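Grivside Wall Hook Rail, Black, Six Hooks

Item no. 2893 / Entryway and Closet / Hooks and Rails

The Grivside is a short black rail with six hooks, spaced evenly along its length. It is made for narrow spots where a full coat rack will not fit: a hall, a closet wall, the end of a guest bed where people unpack. Mount it where you can reach it from the floor with a bag open in front of you. 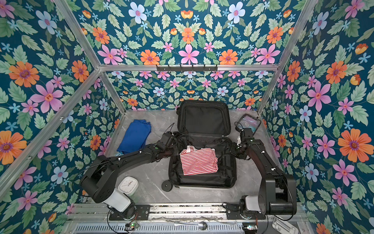 Photo: Crescencio Valdovinos for Zillivside

The hooks are small and point down, so they suit loops, straps, hangers and light bags. Shirts with a loop at the collar can go straight on. Heavy winter coats are better on our Pedance pegs, item no. 1362.

What you get
Hook rail, black
Two wall screws and two plugs
Paper drilling guide

Fitting
Tape the drilling guide to the wall and check it with a level. Drill both holes, push in the plugs and drive the screws. On drywall with no stud behind it, use anchors (sold separately).

On busy wallpaper a black rail is easy to find, even with large flowers behind it – on a dark plain wall you may want the white version, which is back in stock in March.

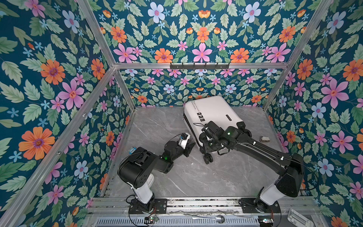

The white rail has the same hole spacing as the black one, so you can swap them without drilling again. Wipe either one with a damp cloth. Do not use scouring powder, as it dulls the finish.

Orders of 800 pieces or more are handled by Gunārs Mockus in our trade office. Please give the item number and the color when you write.

Page updated 19 February 2021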